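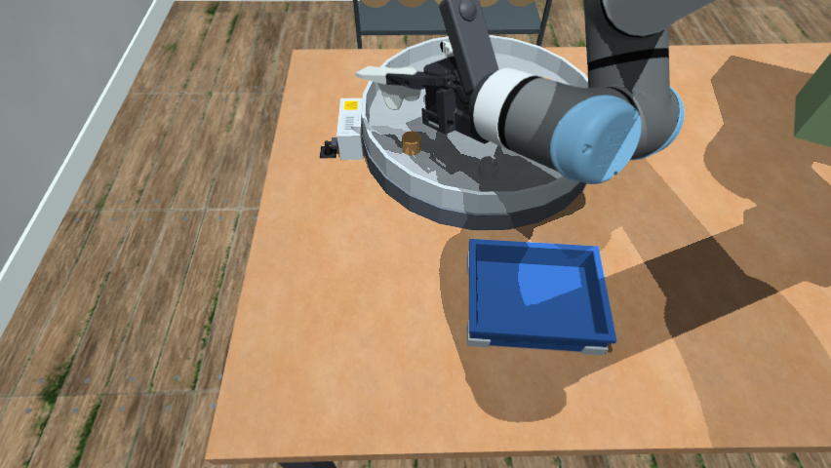
The round tray on its table

Print this page | E-mail this story

Saturday, by Raghavendra Krishnan

The Cellar at Drotness

Row 178 came in last, and oh, what grapes! Devadiga ate 2 straight from the crate and laughed out loud -- she had waited all summer for that taste, sharp as green apple and then suddenly honey.

"We'll fill 4000 bottles," she told her brother.

"You said that last year."

"Last year it rained!"

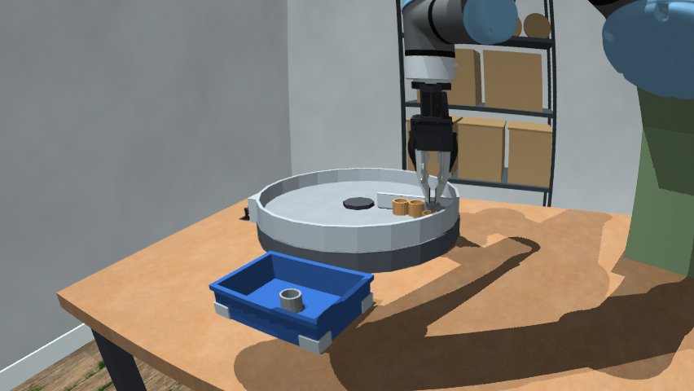
By June the first wine was ready to try, and Devadiga could hardly hold the glass still. She set it down on the tasting table, where she had a big round tray with a low hub in the middle and an upright divider reaching out to the rim, so that the dry wines never got mixed up with the sweet. Stodus gave it a spin (he always did) and took whatever stopped in front of him.

He sipped. He sipped again.

"How many did we fill?"

"2451."

"Then hide me a dozen," he said, and held out his glass for more -- and up the hill the whole of Veleck was already coming down the lane, singing.

Recent stories
The Cooper's Daughter
Frost on the Lower Slope
A Cork for Uncle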